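Ticket: Equipment purchase – replacement gripper fingers and second wrist camera
Requesting unit: Snack handling cell, Pustau site
Status: Open, awaiting budget approval
Last updated: 30/05/2025

Issue as reported
The quotation from Jendach covers gripper fingers only. The requesting unit had understood that the wrist camera bracket was included. Purchasing asks whether the two items should be ordered together or charged to separate budget lines.

Log entry 1
Jendach confirmed that the bracket is a separate item and that its price is held for 30 days. Delivery of the fingers is 3 weeks from receipt of order. The bracket takes 6.

Log entry 2
Orozco submitted a competing offer for both items as a set. The offer does not state whether spare pads are included. A written clarification has been requested. Purchasing notes that the Ploten maintenance agreement remains in force until November and does not cover wear parts.

Log entry 3
The requesting unit was asked to show the range of goods and the working area, so that both suppliers quote against the same conditions. Wrist views are attached. Individually wrapped snacks are set out on the counter beside a pink tray.

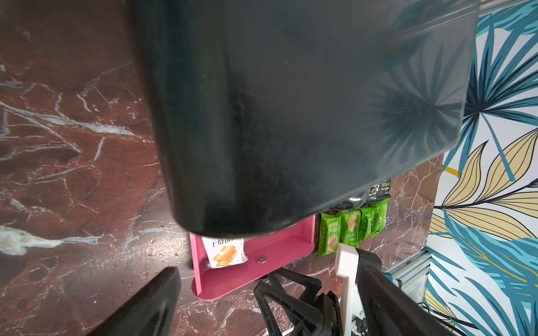
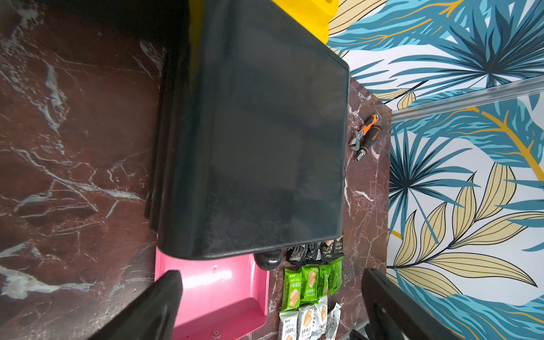
Both suppliers have been asked to state the smallest packet their fingers are rated to hold, and to confirm in writing that film wrappers are acceptable. Any offer without this statement will be returned.

Action required
Orozco: confirm spare pads and delivery period.
Requesting unit: confirm the cost center for the bracket – the present code is closed to capital items.
Purchasing: hold the order until both replies are on file.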